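# Scuffs on matte wall and chipped black baseboard between two couches

**Ilir Krasniqi**

I have a section of off-white wall in a common room with a gray couch at either end of it. The paint is a flat finish, original to the building. There are two thin dark scuffs low on the wall, a short distance above the baseboard, and a grayish smudge between them. The baseboard is a narrow dark strip and has whitish marks left of center where the finish is gone.

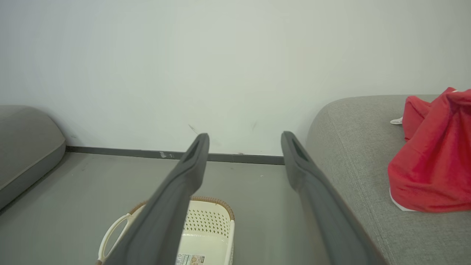
I tried a damp cotton cloth on the smudge. It spread slightly and the wall dried with a faint shine in that spot. I stopped there. I have not touched the two dark lines.

What I would like to know:

- whether the lines can be removed without repainting
- what to use on the baseboard
- how to stop it from happening again

The gap between the couches is 141 cm. The laundry basket gets set down there on wash days, and people sort from it onto the couches. My guess is that the rim or a handle catches the wall when someone slides it back. The floor is smooth and sealed, so the basket moves easily.

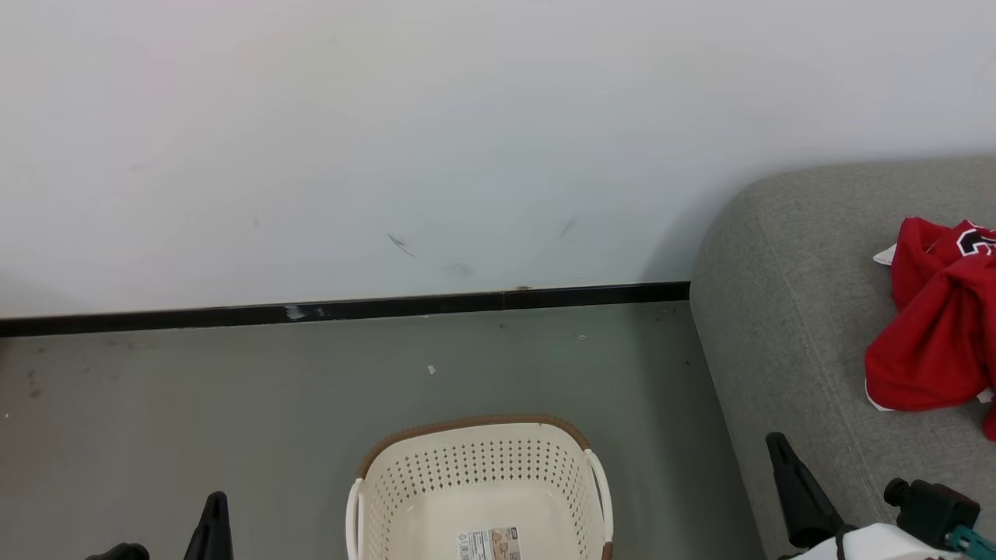
I would prefer to keep the basket in that spot. The other wall has the radiator, and the door opens into the only remaining corner. The lease ends in March and the agency (Coppens) inspects walls.

---

**Gus Szabo**

Work out first whether the line is a deposit or a scratch. Run a fingernail across it. If the nail catches, paint is missing and no cleaner will help. If it is smooth, material has been transferred onto the paint and most of it should come off.

For a deposit on flat paint:

1. Dust the wall with a dry microfiber cloth.
2. Try a clean white vinyl eraser. Short strokes, along the line, light pressure.
3. If that leaves a shadow, use a melamine sponge, damp and wrung out hard. Five strokes, then stop and look at it from the side.
4. Let it dry before deciding on a second pass.

Melamine is an abrasive, and on flat paint it will burnish. The shine you already have is the same problem, from rubbing. It can't be cleaned off. It can only be painted over, and on flat paint a small touch-up with the original color usually blends if you feather it with a nearly dry mini roller. A brush leaves a visible edge.

Baseboard: wipe with mild detergent first, as some of the white may be wall paint that dripped there and will lift with a plastic scraper. Where the finish is chipped, sand the edge of the chip with 400 grit, dust it, and apply two thin coats of satin black or dark gray to match. Check the color in daylight. I used a Taketti touch-up pen on mine and the sheen was too high.

---

**Cernau**

just repaint the whole strip between the couches, baseboard up to 59 cm, would take you an hour

---

**Gus Szabo**

A horizontal cut at 59 cm will show on an older wall. If you repaint more than spots, go corner to corner and full height.

On prevention, I left that out above. Fix a stop to the floor, or put four adhesive rubber feet under the basket so it doesn't slide. Clear wall film also works but can pull flat paint when it is removed, so I would avoid it in a rental.

---

**Ilir Krasniqi**

The nail catches on the left line and not on the right one. Eraser on the right one tonight. I will ask Coppens for the paint code before I do the left.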